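Old Dell workstation rebuild – the CPU is out in the open at last
Forum: Home Builds and Refurbs
Posts in this thread: 8

wattlebox
Posted 2024-01-09, 7:42 pm

Evening all! Some of you will remember me banging on in August about the ex-office Dell tower I picked up from the Kahraman clearance for 200 bucks, monitor included. Well, I've finally cleared the dining table and made a proper start, and I'm having the best time.

Plan is to turn it into a quiet box for the shed: bit of CAD, the family photo library, maybe some light rendering if it behaves. So far I've blown out the dust (so much dust, it was like shearing a sheep), pulled the cooler and cleaned the old paste off the heat spreader. I'd forgotten how satisfying that is. You wipe and wipe and it's all grey muck, and then suddenly there's bright metal looking back at you.

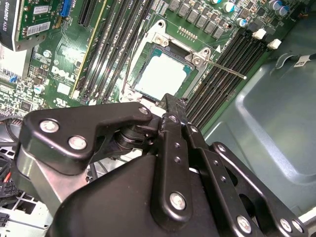

I do love how these workstation boards are laid out. Memory slots down both sides of the socket, everything printed where you'd want it, and a chassis that feels like it could survive being driven over. The Quadro K620 is staying in for now. It's no gamer's card but it sips power and I've got a soft spot for it.

Two questions. Do I reseat the CPU while I'm in here, or leave well enough alone? And is anyone still using the Norkton paste, or has everybody moved on to something fancier?

solderandsons
Posted 8:05 pm

Lovely stuff! Leave the CPU where it is. If the machine was posting before you took the cooler off, there's nothing to gain by lifting it, and those sockets don't forgive a slip. Check the lever is properly down and hooked before the cooler goes back on, then get on with the fun part.

Norkton is fine. I've used one tube on everything in the house, including the kids' machines, and never had a temperature I was unhappy with.

GunarsL
Posted 8:31 pm

Going to disagree with solder on this one. I always take the chip out of a second-hand board. I had a tower from the same sort of clearance that ran happily for a month and then started dropping a memory channel. Lifted the CPU and there was a smear of paste on the contacts underneath. Two minutes with isopropyl and a soft brush and it has been perfect ever since. With that many DIMM slots I'd want to know every channel is good.

Good light, steady hands, straight up and straight down.

Gunārs Lepik
Seven towers and counting

solderandsons
Posted 8:40 pm

Fair, but you had a symptom, Gunārs. I've seen more bent pins from people "just having a look" than I've seen dirty contacts. Fill the slots, run a memory test overnight, and only go digging if it complains.

GunarsL
Posted 8:52 pm

And then take the cooler off and clean the paste a second time? No thank you!

mags_in_ballarat
Posted 9:10 pm

You two had this exact argument on my thread, ha. For what it's worth I left mine alone and it's been rock solid.

wattlebox, before you spend anything on memory, look up the service manual for your exact model. Plenty of these take registered sticks only and they can be fussy about which slots get filled first. I bought a matched set from Nakora without checking and had to post the lot back, which cost me 19 dollars and a fair bit of pride.

Also, is the front fan original? Mine rattled like a ute on a dirt road. A Zikton fan fixed the noise but I had to make up an adaptor for the Dell plug, so look at the connector first.

wattlebox
Posted 9:26 pm

You are all legends, thank you. Mags, the manual tip has probably saved me the same trip to the post office – I had a set of sticks sitting in my cart as I read your post. Cart now empty. Fan is original as far as I know and so far only hums.

On the great CPU debate, I'm siding with solder for tonight, mostly as I've had a glass of red and my steady hands have gone to bed. If the memory test throws anything up I'll come back and eat my hat, Gunārs.

Paste question still open if anyone has strong feelings! And what are people doing for storage? I've got 25 years of photos to move across and I'm torn between one big drive and a mirrored pair.

GunarsL
Posted 9:44 pm

Mirrored pair, plus a copy kept at somebody else's house. On that one solder and I agree. Keep the hat handy.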